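Stumdale chili cook-off goes to a white bean pot

14 comments | 62 shares

A pot of white bean chili with roasted green peppers won the top prize at the Stumdale Chili Cook-Off, held in July on the lawn beside the Clorari Inn. Macarena Saavedra, who cooks at home and had never entered before, took the $1,000 first prize and a Cosik stockpot.

Judges tasted the finalists without knowing who had made them. Saavedra's chili used navy beans soaked overnight, chicken thighs, cumin, and a spoonful of masa stirred in near the end to thicken it. She said she left out tomatoes on purpose.

"My mother made it this way, and I didn't see a reason to change it for a contest," Saavedra said. "I did put in more lime than she would have liked."

The cook-off drew 123 entries, which were narrowed down in a morning round before the gates opened to the public at noon. Organizers sold 798 tasting tickets. Each ticket was good for small cups from the finalists' tables, a square of cornbread and a drink. By late afternoon servers had handed out 1,710 cups and several of the pots were empty.

Second place went to a beef and ancho chili from the kitchen at Sharifi, the lunch counter on the east side of town. It was cooked for six hours and served with pickled onions. A smoked turkey chili came third.

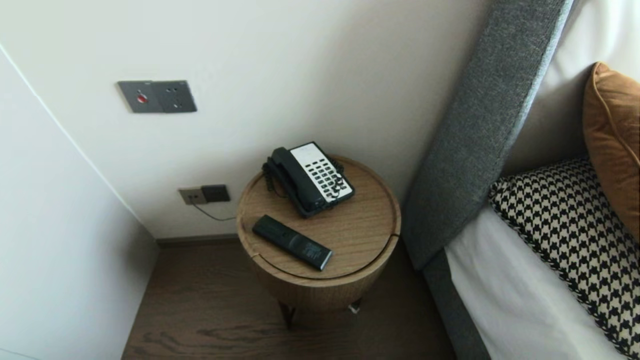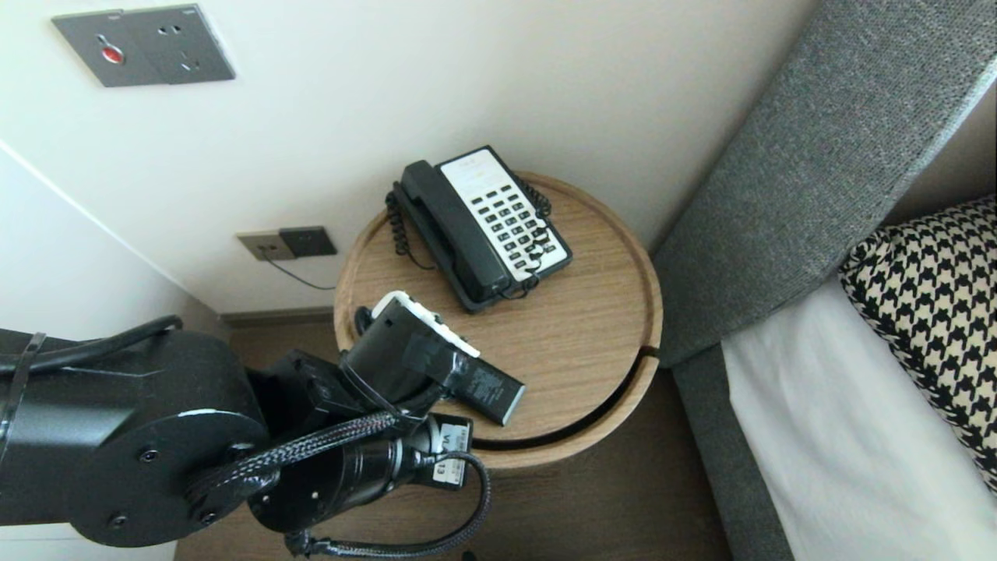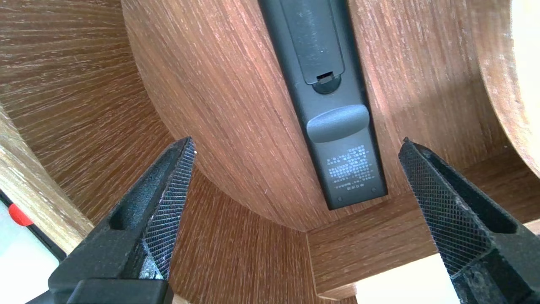 First picture: a desk phone on a round side table. Last picture: the back of a black remote control.

This was the first year the cook-off allowed beans in the main category. Earlier contests kept bean chili in a class of its own, with a smaller prize and its own table near the parking lot. The rule was dropped over the winter after cooks complained that the split made little sense. Entries still had to be made from scratch, and canned chili of any kind was not allowed. Canned beans were fine.

The change did not please everyone. One longtime entrant withdrew in the spring, and a few visitors at the tasting tables said they would have liked the two kinds judged apart. Ticket holders had a vote of their own, and they agreed with the judges on only one of the three top pots. The People's Pick ribbon went to the beef and ancho chili from Sharifi.

Heat was a problem for some tables early in the day. Cooks had to keep their pots at serving temperature on portable burners, and a gusty wind kept blowing out the flames until the tables were moved closer to the inn. Tasting started 20 minutes behind schedule as a result.

Cornbread came from the inn's kitchen, in plain and jalapeño versions. The plain ran out first. A tray of skillet cornbread brought by one of the cooks was put out to fill the gap, and there were requests for the recipe all afternoon. It calls for buttermilk, bacon fat and no sugar.

Saavedra said she plans to spend part of the prize on a second freezer. She has no plans to sell her chili, though she was asked about it more than once while she was packing up. She did agree to share the recipe, which will be printed in the cook-off's recipe booklet along with those of the other finalists. The booklet is due out in the fall and will be sold at the Clorari Inn's front desk and at Sharifi.

For people who want to try it before then, Saavedra offered a few pointers. Roast the peppers until the skins are black, then cover them for ten minutes before peeling. Salt the beans when they go in to soak. Add the lime juice after the pot is off the heat, and taste it again before serving.

Next year's cook-off will be held at the same place. Entry forms will go out in the spring, and the organizers said they are looking at adding a vegetarian category if enough cooks ask for one.

Share this story | 14 comments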